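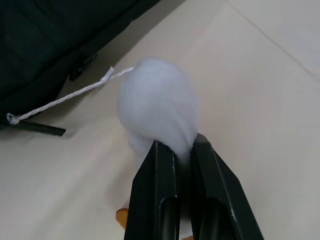 We finished moving the database passwords for our order system out of config files this week. Short thread on how we did it, in case you have an old app in the same state.

The app is called Stetsiuk. It runs on two servers in our Fludthorpe office and read its passwords from a plain text file in the install folder. Anyone with a login on either server could open that file.

We put the passwords in Brollon, the secret store we already use for newer services. The app gets its own identity there, with read access to 4 entries and nothing else.

First step was a search of the repository. We found the same password in 3 places, one of them a test script from a September release. Deleting it from the current branch doesn't remove it from history, so we changed the password too.
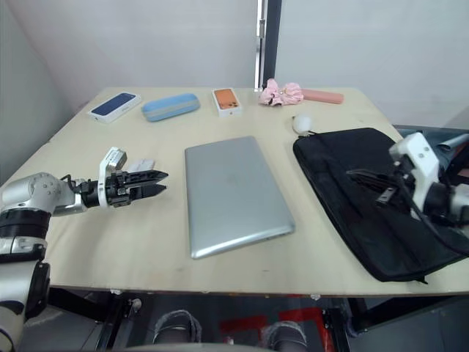 Do you have to rewrite the app to do this?

Only the startup code changed for us. It asks Brollon for the values, keeps them in memory, and builds the connection string from there. The rest of the app never knew where the string came from.

One mistake — our first version fetched the password on every database call. Brollon limits each identity to 500 reads an hour on our plan and we hit that before lunch. Now it reads once at startup and again if a login fails.

Logging needed a fix as well. Irker, our log collector, had been saving the full connection string whenever the database timed out. There were roughly 1,000 of those lines. We masked the field and purged the old entries.

Still to do: automatic rotation. For now we change the passwords by hand and restart one server at a time. I'll post the rotation script when it has run on the test server for a while.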